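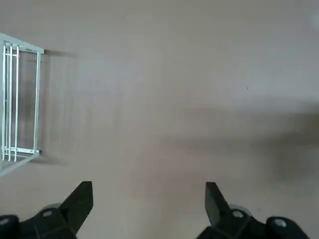
**Media Industries, Unit 6: Reading a Streaming Company's Numbers**
Notes by Golshifteh Daneshvar. Bring these to section along with the Drisow packet.

Last time we ended on the cable bundle and why people kept paying for channels they never watched. Today is about the companies that say they fixed that. I want you to read their claims the way you'd read a used car listing.

## 1. What is a subscriber?

Start with the Prinano shareholder letter in your packet. The headline says the service is now "in 843 thousand homes." Look for the definition of a home. It's in a footnote on the last page, and it covers:

- paying accounts
- accounts in a free trial
- accounts bundled with a phone plan, whether or not anyone has ever logged in

The letter never splits these up. A bundled account may bring in a fraction of the list price, and a trial account brings in nothing. If you multiply 843 thousand by the monthly price, you'll get a revenue figure far above the one the company reports. Try it before section and write down the gap. Then ask yourself which of the two figures made the press coverage.

## 2. Churn, or the number they'd prefer you skip

**Churn** is the share of customers who cancel in a given period. Low churn means people stay. High churn means the company has to keep buying new customers to stand still.

A small worked case from the Drisow packet (all in thousands):

| | Start of quarter | Joined | Left | End of quarter |
|---|---|---|---|---|
| Drisow | 491 | 217 | 151 | 557 |

The press release said "217 thousand new members." True enough. But 151 thousand walked out the door in the same three months, close to a third of the people Drisow started with. Net growth was 66 thousand.

One caution. We can't tell from this table whether the people who left were old customers or people who signed up in week one, watched one show and quit. Those are very different problems. Drisow doesn't say, and I wouldn't guess on its behalf.

## 3. "Hours viewed"

Zalley reports hours. Hours sound solid. Some questions to put to them:

1. Does autoplay count when the viewer has fallen asleep?
2. Is a ten-episode season being compared with a 90-minute movie?
3. Who measured it? If Zalley did, has anyone outside Zalley checked?

The third one matters most to me. Broadcast ratings had plenty wrong with them (see Unit 3), but they were made by a firm that didn't own the shows. Here the seller holds the scale.

## 4. Is it cheaper than cable?

The usual argument compares one streaming service with a full cable package. Hardly a fair fight. A household that wants live sports, kids' shows and recent movies will probably need several services plus a home internet plan, and the internet plan tends to get left out of the math.

Some households do come out ahead. People who watch very little, or who cancel and rejoin as shows come and go, can save a lot. I'm less convinced about everyone else, and the price increases since launch haven't helped the case.

Espinoza's chapter takes the other side and says choice itself is worth paying for. Read it with some care. The survey behind it asked people whether they *felt* they were saving money. It didn't ask to see a bill.

## For section

- Finish the Prinano calculation from part 1.
- Find one streaming headline from December and rewrite it using net figures. If the net figures aren't available, say so in the headline.
- Half a page on Espinoza: what evidence would change your mind, in either direction?

Skip pages on satellite in the packet. They're out of date and won't be on the midterm.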